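Ccori estrena en octubre sus talleres de orden para la mesa de trabajo

¡Por fin lo puedo contar! Llevo meses mordiéndome la lengua y mis amigas ya no sabían qué pensar cuando les decía que «estaba con lo de las botellas». En octubre abrimos en Ccori una serie de talleres prácticos sobre cómo ordenar, agrupar y guardar todos esos envases que se nos acumulan en casa, en el aula o en el local. Soy Meifang Du, coordino los talleres y, lo confieso, soy de las que colocan los botes del baño ajeno cuando van de visita.

La idea salió de una charla con Torunn Wikström, que da clases de manualidades y tenía la estantería hecha un desastre. Probamos en su aula una tarde y nos dieron las nueve de la noche hablando de tapones, etiquetas y alturas de balda. De ahí nació Dolau, que es como hemos llamado al programa (el nombre lo propuso Martim Mendes y a los demás nos gustó enseguida, cosa rara en esta casa).

Son 7 sesiones, cada una con un tipo de objeto. Empezamos por los envases de plástico, que parecen lo más fácil y tienen su miga: si los dejas tumbados ruedan, si los pones de pie sin orden acabas leyendo la etiqueta de todos hasta dar con el que buscas. Trabajamos siempre sobre un tapete, con las botellas a la vista, y las vamos levantando una por una.

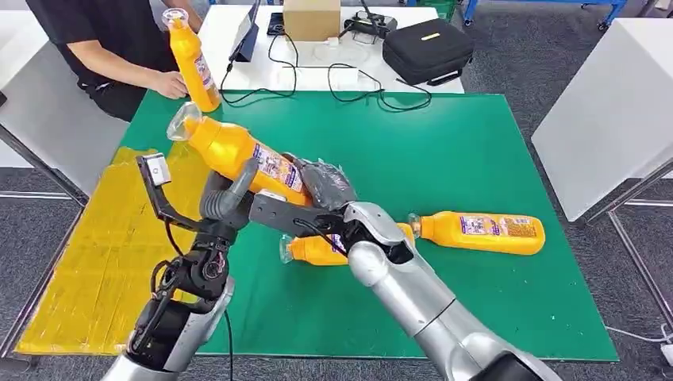

Lo de ponerlas de pie con la etiqueta hacia delante lo repito tanto que Gregor Chisholm, mi compañero en las sesiones, ya me imita la voz. Pero es que cambia mucho una balda cuando se lee de un vistazo – y el que viene detrás lo agradece. Luego pasamos a agrupar por uso, a decidir qué se queda a mano y qué se va al fondo, y terminamos montando cada cual su propia bandeja.

En la fase de prueba participaron 102 personas y nos llegaron más de 39 propuestas para temas nuevos, desde cajones de cocina hasta maletines de costura. ¡Las hemos leído todas! Algunas ya están dentro del programa y otras las guardamos para la primavera.

«Yo venía a acompañar a mi hija y acabé reorganizando el trastero entero», nos contó Ragnvald Sjöberg, participante de la primera prueba, que repite en octubre y se ha apuntado también a la sesión de frascos pequeños.

Los grupos son reducidos y no hace falta traer nada, aunque si tenéis en casa un rincón que os quita el sueño, una foto en el móvil viene de maravilla – así trabajamos sobre casos reales. Las sesiones empiezan a las seis de la tarde y el material de práctica lo pone Givemine, que colabora con nosotros en toda la serie.

Las inscripciones se hacen en la recepción de Ccori. Para entrevistas o para venir a ver una sesión, preguntad allí mismo por mí o por Gregor, que os atenderemos encantados.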